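外文图书与旧刊阅览室搬迁及编目衔接工作会议纪要

时间：2018年10月20日上午
地点：图书馆二层小会议室
主持：副馆长
出席：典藏部、编目部、读者服务部、采访部、信息技术部、总务科各负责人；外文文献顾问 Thenmozhi Mathew 女士
列席：Torvik 书架公司工程代表、Skoment 装订工作室业务代表（仅列席第二、三项议题）
请假：古籍部负责人（书面意见已提前提交，由典藏部代读）
记录：馆长办公室

会前确认事项

主持人确认出席部门已足，会议有效。上次会议纪要经传阅，编目部提出一处更正：原纪要第四项“旧刊一律改用新索书号”，应为“旧刊中已完成回溯编目者改用新索书号，其余暂沿用旧号”。各部门对更正无异议，上次纪要按更正后文本通过并归档。

总务科说明，因议题较多，原列入本次会议的“读者存包柜收费问题”移至下次会议，相关材料已发各部门邮箱，请提前阅看。

一、旧刊清点情况

典藏部汇报清点工作进展。外文旧刊阅览室现存合订本及散刊已按架清点完毕，未纳入清点的仅余阁楼夹层内的一批散刊。该批散刊系早年由 Andotau 分馆撤并时移交，移交时未附清单，登记簿上只记有箱号，箱号与实际箱体亦有不符之处。经初步翻检，散刊约800册，以英文、德文技术类及地理类期刊为主，另有少量泰米尔文与马拉雅拉姆文文学刊物，其语种辨识工作由 Mathew 女士协助完成。

Mathew 女士就南印度语种刊物作补充说明。她指出，旧登记簿中将上述两种语言的刊物统一记为“印度文”，此种著录在本馆历年卡片中较为普遍，读者按语种检索时无法查得。其中一种泰米尔文文学季刊存有较为连续的卷期，她已与两家同类馆藏的公开目录作过比对，未见其他馆藏有同样完整的前期卷次。她建议在搬迁前先行单独装箱，箱外注明语种与刊名原文及转写，不与其他散刊混放。

编目部赞同单独装箱，但对转写方案提出疑问。现行编目规则对上述语种采用带附加符号的转写形式，而旧卡片多用报刊自印的英文刊名或不带符号的简化拼写，三种形式并存时，读者未必知道以何种形式检索。编目部倾向于以规范转写为正式题名，以刊物自印的英文题名及旧卡片所用拼写为变异题名，一并录入检索点。

Mathew 女士表示同意，并提请注意：个别刊物在出版过程中更改过英文刊名而原文刊名未变，此类情况不宜拆分为两种刊物。编目部答复，是否拆分应依规则逐种判断，不作一概规定，遇有疑问时由编目部与 Mathew 女士会商，会商结果记入该刊的馆内附注。

读者服务部询问，清点期间停止提供的旧刊何时恢复借阅。典藏部答复，已清点部分自下周起即可恢复馆内阅览，夹层散刊则须待编目完成。读者服务部要求在阅览室门口及网站同时更新告示，避免出现网站显示可阅而现场不能提供的情形；今年夏季曾因此收到读者书面意见，其中一位读者系从外地专程前来。

古籍部书面意见由典藏部代读。意见认为，旧刊中夹有若干手写便笺、旧借书单及剪报，清点人员处理方式不一，有的随刊保留，有的取出另放，建议统一规定。会议讨论后认为，夹页凡与刊物内容或来源有关者，均应保留原位，并以无酸纸条标示；纯属个人物品而能辨明所有人的，由读者服务部登记保管；无法辨明者，装入信封，注明取出的刊名、卷期及页码，交典藏部。采访部提出剪报多为酸性新闻纸，长期夹存会使相邻书页变色。典藏部同意在剪报两侧加衬纸，所需衬纸列入本年度耗材。

本项决定：
（一）夹层南印度语种刊物单独装箱，先于其他散刊编目。
（二）编目时以规范转写为正式题名，其余形式列为变异题名。
（三）夹页处理办法由典藏部拟成书面规定，送各部门会签后执行。

二、密集书架的安装与楼面承重

总务科通报，新库房楼面承重复核报告已收到。报告结论为：北侧区域可按原方案布置密集书架，南侧靠近伸缩缝的一跨，建议改用固定书架并降低层数。原方案南北两侧均为密集书架，故须调整。

Torvik 工程代表就调整方案作说明。南侧改为固定书架后，将减少架位，减少部分可由北侧增加一列密集书架予以弥补，但北侧主通道将相应收窄。该代表提交了调整后的平面图，图上通道净宽仍满足消防疏散要求。

典藏部对通道收窄表示保留意见。典藏部指出，图纸所示净宽系书架闭合状态下的数值，而日常取书时手推书车须停放于通道内，两车交会时恐有困难。现用书车为早年定制，车身较宽，转弯时须留出余量。典藏部建议先在现有库房内按图纸宽度以胶带标出边线，推车试行后再定。

总务科认为试行可行，但指出施工排期已较紧，若试行结果需再次改图，安装将推迟。主持人要求试行于下周内完成，试行时典藏部、读者服务部各派日常取书人员参加，总务科负责量测并作书面记录。

信息技术部提出，平面图中未标明无线接入点位置。新库房内密集书架均为钢制，闭合后对信号有一定遮挡，若库内人员使用手持终端核对索书号，须在书架安装前确定布线。Torvik 工程代表答复，书架顶部可预留线槽，但须由馆方在制作前提供线槽位置及截面尺寸，制作后再行开孔将影响面漆质保。信息技术部承诺在排产前提供图纸。

关于书架端板的标识牌，读者服务部要求字体加大，并改为可更换式插片。旧库房现用的标识为粘贴式，索书号区间调整后须刮除重贴，端板上已留有多处胶痕。Torvik 工程代表表示可更换式插片为其标准配置，无须另计费用，但插片槽内高度固定，加大字体后每块标识只能容纳两行文字。编目部认为两行足以写明起止索书号，语种名称可另以色条表示。各部门对色条方案未作深入讨论，留待标识样品制成后再议。

总务科另提及新库房地面。施工期间地面须铺设保护层，书架轨道安装前由监理检查平整度，超出允许偏差之处先行找平。保护层拆除后应及时清运，不得堆放于东侧楼梯间。上次装修时楼梯间堆放板材，经消防检查提出整改，此次应避免重复发生。 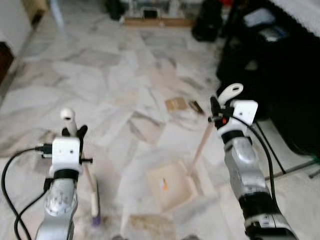
典藏部就搬迁顺序作补充。原计划先迁中文旧刊，后迁外文旧刊，现因南侧改装固定书架，而固定书架安装较快，可先行启用，故建议将外文旧刊中开本较大的地图附册及画报类先迁入南侧。此类文献在旧库房内平放于底层，部分底层隔板已出现弯曲，宜早迁出。总务科询问平放文献是否适用于新固定书架，Torvik 工程代表答复可选配加深层板，加深层板须与普通层板一并下单，不能后补。典藏部将于会后核定所需加深层板数量。

采访部对搬迁期间的新到刊物如何处理提出询问。现每周均有外文刊物到馆，若库房停用，新刊无处上架。会议同意新到刊物在搬迁期间暂存于二层工作间，由采访部登到后按刊名字顺排放，搬迁结束后统一移交。工作间西墙窗下有暖气管道，暂存书架不得贴靠该侧。

关于运输，总务科已向两家搬运单位询价，其中 Ludow 搬运公司有搬迁学校图书室的经验，报价中包含周转箱租用；另一家报价略低，但周转箱须馆方自备。典藏部认为周转箱规格对上架效率影响较大，若箱内尺寸与书架层板长度相近，开箱后可整段上架，减少重新排序。总务科将请 Ludow 搬运公司提供样箱一只，由典藏部装箱试用后再确定承运单位。会议对价格未作讨论，按采购程序另行办理。

本项决定：
（一）楼面布置按承重复核报告调整，南侧改用固定书架。
（二）北侧是否增设一列密集书架，待推车试行结果报主持人后确定。
（三）线槽图纸由信息技术部提供，加深层板数量由典藏部核定，均应在 Torvik 排产前交齐。
（四）搬迁期间新到刊物暂存二层工作间，由采访部管理。

三、破损合订本的重新装订

Skoment 业务代表介绍了前期样本的装订情况。本馆于今年3月送交首批破损合订本，共21册，现已全部送回。其中多数采用重新缝线、更换书脊布的方式处理，原封面予以保留；少数因原纸脆化不宜缝线，改为制作函盒存放。

典藏部对样本作出评价。典藏部认为缝线牢固，书本可较大角度展开，便于扫描与复印；书脊烫印文字清楚，与旧合订本字体相近。存在的问题有二：一是部分合订本在重新裁切时，外侧页边裁去略多，个别页边上的旧有批注已接近切口；二是函盒内尺寸偏紧，取放时封面四角易受摩擦。

Skoment 业务代表对裁切一事作出解释，称裁切系为使书口平整，此后如馆方要求，可不作裁切，仅作清洁，书口将保持原有参差状态。典藏部明确要求今后一律不裁切。Mathew 女士支持该要求，并指出若干旧刊的广告页版心较大，裁切后广告边框及印刷者署名将受损，而研究者近年对此类信息的利用渐多。

编目部提出，合订本内原有的单期封面及广告页，在过去某些年份装订时曾被抽去，目前编目记录中未加反映。建议此次重新装订时，由装订方在随书单上注明所见缺失情况，馆方据以在馆藏附注中著录。Skoment 业务代表表示可以提供，但其工作人员不熟悉外文刊物的卷期结构，只能注明“无封面”“页码不连续”等情形，具体缺失内容须由馆方判断。编目部认为注明至此即可。

随后讨论第二批送装数量。典藏部原拟送装50册，读者服务部认为其中若干种为近期读者经常调阅的刊物，全部送出将影响阅览。经逐种核对送装清单，双方同意第二批先送30册，余下部分待第一批返回后再送，常用刊物不得整种同时外送。对确需外送的常用刊物，读者服务部将在目录中加注“装订中”，并可应读者申请提供已有缩微品或扫描件。

信息技术部说明，“装订中”为现行系统既有状态，但系统不会在图书返回后自动解除，过去曾有合订本返回多年而状态仍未更改的情况。典藏部确认，在此次清点中确曾发现此类记录，已随清点更正。会议要求，今后由典藏部在验收单上增设“系统状态已更改”一栏，未填者不得上架。

关于函盒用材，采访部询问是否为无酸纸板。Skoment 业务代表称使用的系无酸纸板，并可随货提供材料说明。典藏部要求材料说明随第二批一并提交，另要求函盒内尺寸较书本实际尺寸适当放宽，具体余量由双方技术人员在样盒上确认，不以口头约定为准。

古籍部书面意见中亦涉及装订。意见提出，旧合订本中有一部分使用早年馆内自制的蓝布封面，封面内侧印有当时的装订登记戳，具有馆史价值，建议不更换封面。典藏部表示此类合订本数量不多，多数仅书脊开裂，可作局部修补。会议同意此类合订本不列入外送清单，由典藏部馆内修补人员处理，工期不作限定。

本项决定：
（一）第二批送装按三十册办理，全部不作裁切。
（二）函盒余量以双方确认的样盒为准。
（三）蓝布封面合订本留馆修补。
（四）验收单增设系统状态一栏，由典藏部修订表格样式。

Torvik 工程代表与 Skoment 业务代表于本项议题结束后离席。

四、回溯编目与旧索书号衔接

编目部汇报，外文旧刊回溯编目中最耗时的部分为继承关系的核实，即刊名更改、合并、分出及复刊等情况。旧卡片多以最后刊名立目，前后刊名仅以铅笔注于卡片下方，部分字迹已难辨认。编目部已将难辨卡片集中，拟逐张与实物核对。

典藏部提出，新旧索书号并行期间，同一刊物前后卷期可能分处两处。以往的做法是在旧架位放置代书板，指明新架位，但搬迁之后旧架位不复存在，代书板亦失去作用。编目部建议编制新旧索书号对照表，在库内及服务台各置一份，并在系统中保留旧索书号作为可检索字段。

信息技术部确认旧索书号字段可以保留，但须注意旧号中的空格与斜线写法不一，如不作统一，读者照抄旧引文中的索书号仍不能检得。编目部将提供统一规则，由信息技术部据以批量处理，处理前先行备份，并抽取部分记录人工核对。

读者服务部说明，不少论文及地方文献书目中引用的均为本馆旧索书号，旧号查询在相当长时期内仍有需要，建议对照表同时在网站发布，供读者下载。主持人同意，并要求发布版本注明编制部门及更新日期，今后有更改时应保留旧版本备查。

Mathew 女士就多语种著录提出两点意见。其一，带附加符号的转写在公共检索界面中应能以不带符号的形式检得，她曾以几种刊名试检，结果不一。其二，原文文字著录目前仅覆盖中、日、俄等语种，建议此次编目时为南印度语种刊物一并补录原文题名，录入工作可由她承担，校对须另请一位熟悉该语种的人员。信息技术部答复，第一点系索引设置问题，部分附加符号未列入归并表，可予补充；第二点在系统上无障碍，但检索界面所用字体须先行测试，以免部分终端显示为方框。

采访部询问补录原文题名是否会延误整体进度。编目部认为所涉种数有限，可与正常编目并行。关于校对人员，主持人请 Mathew 女士推荐人选，由馆长办公室联系，按校外专家标准支付酬劳。

会议对复本处理亦作了简要讨论。典藏部清点中发现若干种英文刊物存有复本，来源为 Andotau 分馆。采访部主张复本中品相较好者保留一套，其余列入交换目录。典藏部提出两套复本各有缺期，应先互补配齐，再确定剔出部分。会议采纳典藏部意见，互补配齐时应在馆内附注中注明来源，钤有分馆藏书章的卷册不得涂盖原章。

本项决定：
（一）编制新旧索书号对照表，库内、服务台及网站同时提供。
（二）系统保留旧索书号字段，书写形式由编目部提出统一规则。
（三）南印度语种刊物补录原文题名，信息技术部先行测试字体显示。
（四）复本先互补后剔除，剔除清单报馆长审批。

五、搬迁期间的读者服务安排

读者服务部提交了服务安排草案。草案规定，搬迁期间外文旧刊阅览室关闭，读者可在一层综合阅览室预约调阅尚未装箱的刊物；已装箱者不提供调阅；馆际文献传递照常受理，但办理时限相应延长。

各部门对草案提出如下修改意见：

典藏部要求预约调阅集中在上午取书，下午为装箱时间，不再入库取书。读者服务部同意，但要求对外地读者保留下午临时取书的可能，由当班负责人与库房电话商定。典藏部表示可以，惟每日以一次为限。

采访部指出草案中“已装箱文献概不提供”措辞较为生硬，建议改为“已装箱文献暂不能提供，可登记留待搬迁结束后优先通知”。会议采纳。

信息技术部建议按装箱批次更新目录状态，不必逐册更改。典藏部将于每日工作结束后提供当日装箱的架位区间，由信息技术部于次日开馆前完成更新。

总务科提醒，一层综合阅览室大桌不足，调阅大开本画报及地图附册时须占用整桌，应在预约时告知读者使用时段。综合阅览室靠窗一排午后日照较强，不宜安排查阅旧刊，窗帘更换已报修。

Mathew 女士提请考虑，几位长期使用南印度语种刊物的读者年事较高，不常查看网站，告示宜另以书信或电话告知。读者服务部表示登记簿中存有上述读者的联系方式，由服务台逐一通知。

服务安排按上述意见修改后通过，由读者服务部定稿，馆长办公室核发。

六、其他事项

（一）典藏部反映旧库房除湿设备其中一台夜间自行停机，已在搬迁前继续使用的区域增设温湿度记录仪。总务科将安排检修，检修期间由值班人员于闭馆前查看一次并签字。

（二）编目部申请增加条码标签耗材。总务科请编目部写明标签规格及胶性要求，现有库存中一种标签贴于布面封皮后易脱落，不再采购。

（三）旧卡片柜的去留，各部门意见不一。编目部认为在对照表发布并使用一段时间之前，卡片不宜移出馆舍；总务科认为走廊现有位置影响通行。会议商定，卡片柜暂移至二层编目办公室外侧，卡片本身不作任何剔除，是否长期保存另行专题讨论。

（四）馆长办公室通知，年度工作总结中涉及搬迁的部分由典藏部汇总，各部门只须提供本部门事项，不必各自撰写背景。

待办事项

典藏部：夹页处理规定；加深层板数量核定；推车试行；验收单修订；搬运样箱试用。
编目部：旧索书号统一规则；新旧索书号对照表；难辨卡片核对；标签规格说明。
信息技术部：线槽图纸；附加符号归并表补充；原文字体显示测试。
读者服务部：服务安排定稿；阅览室及网站告示更新；通知长期读者。
采访部：二层工作间新刊暂存安排；复本交换目录初稿。
总务科：推车试行量测记录；搬运样箱联系；除湿设备检修；卡片柜移位。
馆长办公室：联系原文题名校对人员；核发服务安排。

下次会议时间由馆长办公室另行通知。各部门对本纪要如有更正意见，请以书面形式送交馆长办公室。

送：馆长、各副馆长
发：各部门，Thenmozhi Mathew 女士
Torvik 书架公司、Skoment 装订工作室仅发第二、三项摘录

馆长办公室整理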